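Course 154 – Care of Interior Finishes
Handout for Unit 3: Clear Finishes on Wood Furniture

This handout accompanies the third unit of the course and should be read before the workshop session. Students are expected to bring it with them, together with the safety glasses and nitrile gloves issued at registration. The material on stone and tile finishes is treated separately in Unit 5.

## 3.1 Scope of the unit

The unit covers transparent finishes applied to tables, desks, cabinets and similar pieces in homes, offices and public buildings. Painted furniture is excluded. So are outdoor pieces, whose finishes fail in a different manner and are normally renewed on a fixed schedule.

By the end of the unit, students should be able to identify the general family to which a finish belongs, select a cleaning method that will not harm it, and recognize the point at which cleaning is no longer enough.

## 3.2 Families of finish

**Oil.** Drying oils such as linseed and tung oil soak into the surface and harden there. They leave little or no film. An oiled surface has a soft appearance and is easily renewed, but it offers limited protection against water and alcohol.

**Wax.** Wax is seldom used alone on tables. It is more often found as a thin coat over another finish. It marks readily under a warm cup and attracts dust if applied too heavily.

**Shellac.** Shellac is dissolved in alcohol and dries quickly. It was the usual finish on better furniture throughout the nineteenth century. Alcohol will soften it at any age, a property that is useful in testing and dangerous in cleaning.

**Lacquer.** Nitrocellulose lacquer came into wide use in factories in the 1920s. It dries by loss of solvent and can be dissolved again by lacquer thinner. Old lacquer may turn yellow and develop fine cracks.

**Varnish and polyurethane.** These finishes cure by chemical reaction. Once cured, they do not dissolve in the solvents named above, although strong strippers will swell and lift them. They are the most durable of the common brushed finishes and the hardest to repair invisibly.

## 3.3 Gloss

Gloss is the proportion of light that a surface reflects in a single direction. It is measured with a gloss meter, usually at an angle of 60 degrees, and stated in gloss units. Matte finishes give low readings and high-gloss finishes give high ones. Manufacturers do not draw the line between "satin" and "semi-gloss" at the same point, so the measured value should be recorded wherever one is available.

Gloss depends on how smooth the film is. It does not by itself show what the film is made of. Shellac, lacquer and varnish can all be brought to a high shine, and all can be rubbed down until they are dull. A dark, glossy surface presents one further difficulty: scratches, dust and cloth marks that would pass unnoticed on pale oak are plain to the eye.
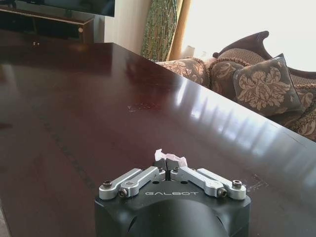

One reader of the previous edition wrote to object that gloss should not be taught before color, on the grounds that owners complain first of fading and only later of lost shine. The point is a fair one. The order has been kept because gloss can be examined in a single session, while color change must be judged against an earlier record or against a part of the piece that has been shielded from light.

## 3.4 Identifying a finish

Tests are carried out in a hidden place, such as the underside of a table edge or the inside of a leg. The owner's permission must be obtained first.

1. Remove surface dirt and wax with a cloth lightly dampened with mineral spirits. Allow the area to dry.
2. Apply one drop of denatured alcohol with a cotton swab. If the surface becomes sticky, the finish is probably shellac.
3. If there is no change, move to a fresh spot and apply one drop of lacquer thinner. Softening suggests lacquer. Wrinkling suggests varnish or another reactive finish.
4. If neither solvent has any effect, the finish is probably a cured varnish, a polyurethane or a factory-applied catalyzed coating.

Mixed results are common. A piece may have been finished in shellac and later covered with varnish, in which case the first test will respond only where the upper coat is worn through. Solvents are to be handled under the extraction hood, and used swabs placed in the covered metal bin.

## 3.5 Routine cleaning

Dust should be removed with a soft, clean cotton cloth, folded often. A dry cloth that has already collected grit will scratch a polished film. Where dry dusting is not enough, the cloth may be dampened with distilled water and the surface dried at once.

Silicone polishes are not recommended. They give an immediate shine, but the residue enters cracks in the film and causes later coats to draw back into small craters – a defect known in the trade as "fisheye."

White rings left by cups are usually moisture held within the finish. They may fade if left alone for several days. Dark rings indicate that water has reached the wood, and they cannot be removed by polishing.

## 3.6 Preparation for the workshop

Each student will receive three coated panels, marked Ovau, Cocco and Fondar. The names are used within this course only and give no clue to the finish. Students are to identify each panel, clean one half of it, and submit a written record of no more than one page. The session lasts 154 minutes, with a break of 30 minutes that is not included in that time.

The record should state the test location, the solvent used, the response observed, and the degree of confidence in the result. "Not determined" is an acceptable finding where the evidence is set out clearly. Late records will be accepted only by prior arrangement with the course office.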